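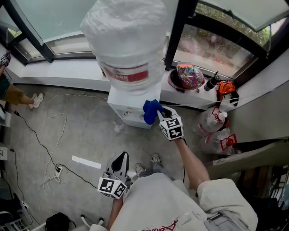
The water dispenser by the windows and the blue cloth

Hand-held grippers for chores around the workplace – what changed for your crew?
Posted by Iker Bermúdez, June 13, 2021

I look after the day staff at Robles, a small workshop with an office down one end. We've just signed on to have our people record everyday cleaning jobs with hand-held grippers, so that a robot can eventually learn them. Wiping down the water dispenser, tidying the window ledge, that sort of thing. I'm really keen on it and so are most of the crew, but a couple of them have asked me fair questions that I couldn't answer.

Does it count as their normal work or as something extra? How long can a person keep it up before their wrists complain? And does the cleaning still get done properly, or do we need someone to go round again afterwards? We've set aside 4 weeks for the first round, starting in July. Would love to hear from anyone who's been through it at their own workplace.

Covadonga Aranda
Oh, you're in for a good time! We did a round of this at Pillus last year and I'd do it again tomorrow. Our list was 142 little jobs, and the cloth ones were everybody's favourites, mine included, because you have to think so hard about something you've done your whole life without thinking.

On your first point, put it on the roster as work. Proper hours, proper pay, with a name against each session. At the start we let people squeeze it in between their other jobs and it caused more grumbling than anything else we did. Once it had its own line on the roster the grumbling stopped, and people began swapping shifts to get onto it.

Wrists are a real thing, and so are shoulders. Holding up both grippers is tiring in a way that a spray bottle and a rag never are. We went with 20 minutes on, then a swap. 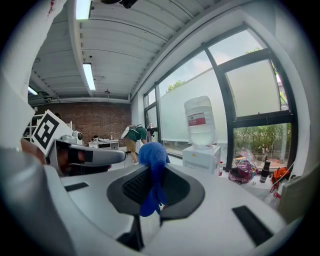
Fabric is slow going for the first few days. It bunches up, you pinch too much or too little, and a wipe that used to be one sweep becomes several careful little ones. Be patient with the older hands especially – our best cleaner was our slowest recorder for a week, and after that she was teaching the rest of us how to fold a cloth with two jaws.

As for the cleaning itself, no, don't rely on it. Keep your normal clean on the roster as well. We had 733 recordings by the end and plenty of them finished with a smear still on the surface. Tell your crew that early so they don't feel they're doing a bad job.

The bit I didn't expect was how much the office lot started noticing what cleaners do. Two of them had a go and came away sore and very polite.

Trinidad Segura
Agree with the above about the roster. Also tape your cables down, we had a near trip.

Abilio Aranda
I'd add one thing, which is to ask your people what they want out of it before July. Ours at Brokiveck wanted to know whether the robot would take their hours, and management dodged it for a fortnight. Bad move. When they finally sat down together they agreed in writing that no shifts would be cut during the trial, and the mood in the place lifted straight away. Some of the crew have since moved into checking recordings, which pays a bit better and is easier on the knees.

Do let them choose the jobs too. Ours came up with 209 suggestions on a whiteboard, including a few I won't repeat, and the good ones were far better than what the engineers had brought along. Good luck with it Iker, and post back once you've started!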